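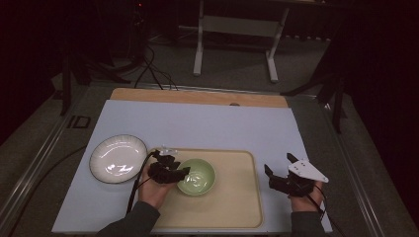

## Setting a tray for breakfast without everything sliding around?

**pretico_porch**

I've started carrying breakfast out to the back porch every morning and I'm loving it, except for the carrying. My usual setup is a beige tray with rounded corners and a low lip, one small pale green bowl (yogurt or oatmeal, depending on my mood) and a round white plate with a thin dark rim. The bowl rides on the tray just fine. The plate is the trouble! If I put both on, the plate ends up half on the lip and tips when I go through the door. There are 22 steps between my kitchen and the porch chair, and I'd like to make them in one trip. Do I need a bigger tray, or is there a better way to load this one?

---

**Salazar**

Oh, I love a tray question. I worked the breakfast room at a small inn called the Baramow for years, and we loaded trays all morning long.

Try the plate first and the bowl second. Most people set the bowl dead center because it looks nice there, and then the plate has nowhere to go. Push the plate up against one short end so its whole base sits flat inside the lip. Then tuck the bowl in at the other end, close to the long side nearest your body. If the plate still climbs the lip, the tray is too small for that plate and no amount of shuffling will fix it.

Before you buy anything, measure the flat part of the tray. The outside edge will fool you, especially with rounded corners — I once ordered 20 trays for the inn going by the outside size and our plates didn't fit a single one. Measure the plate too and bring both numbers to the store.

A damp cloth napkin under the dishes works wonders. Wring it out well, lay it flat, and dishes hardly budge. You can wipe your hands on it after!

---

**rodel**

just put the oatmeal bowl ON the plate. toast around it. done

---

**tea_at_six**

I do what rodel does and it's great for toast, less great for eggs. My other trick is shelf liner, the soft bumpy kind. Cut a piece to fit the flat part of the tray and round off the corners with scissors. Mine has been through the sink more times than I can count and still grips. It's a bit ugly, so I put a paper napkin on top when my sister visits, and then of course everything slides again.

Also, load the tray on a table at waist height and leave a little of it hanging over the edge so you can get your fingers under. I used to load mine on the stove top and had to tilt it to pick it up. That's how I lost a very nice jam dish.

---

**pretico_porch**

Measured, and the plate is too wide by a hair once the bowl is on there. Went with the damp napkin and a smaller plate from the back of the cupboard, and had peaches on the porch this morning in one trip. So happy! Saving the shelf liner idea for when it gets windy in November.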